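Brown paper and tape on a craft table

Last updated: Monday, 9:14 pm

jindetham_kid
Does anyone cover their table with kraft paper? Mine is full of scratches, and a new top is 379.

Benedita Antunes
I do. Brown paper, then dark blue tape in a grid so there are places to put things. I keep a pink plastic tray in the middle and the foam cubes around it. 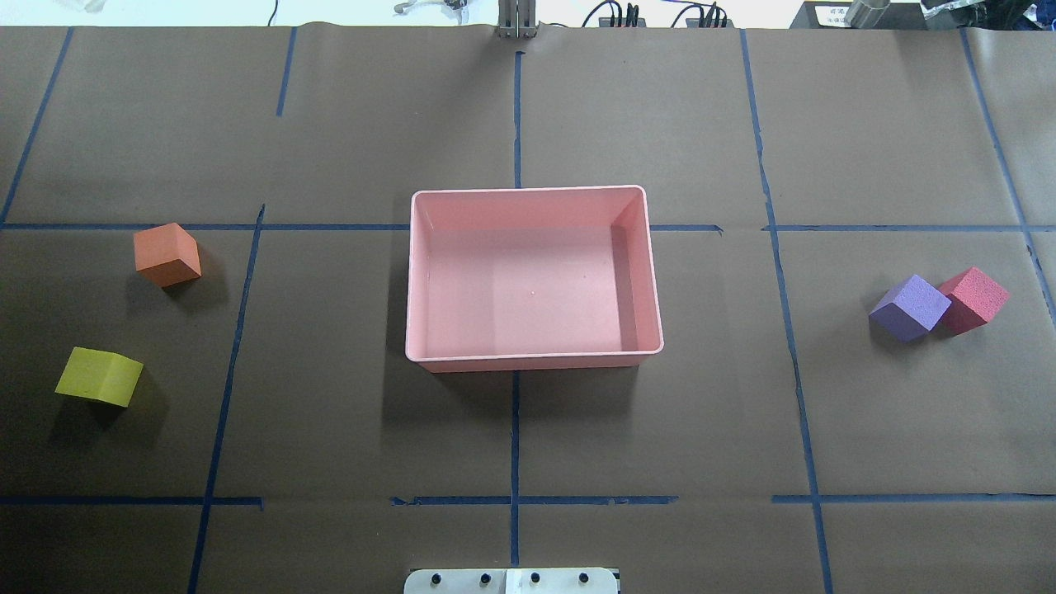 The paper gets changed every 2 weeks. I pull the tape first, then roll up the paper – it goes faster that way.

dubey77
That's a lot of tape. I'd skip the grid and just tape the edges.

Benedita Antunes
Edges alone didn't hold for me. The paper bunched up in the center.

memberg_lane
Get a vinyl cloth. I bought over 100 feet of paper last November and I'm sick of cutting it.

dubey77
Vinyl slides around worse than paper does. Had one, gave it away.

jindetham_kid
Does the tape leave glue on the table?

Benedita Antunes
Not on mine, but the tape is on the paper. Only the outside ends touch the wood.

jindetham_kid
OK, trying paper first. Will get a roll this week.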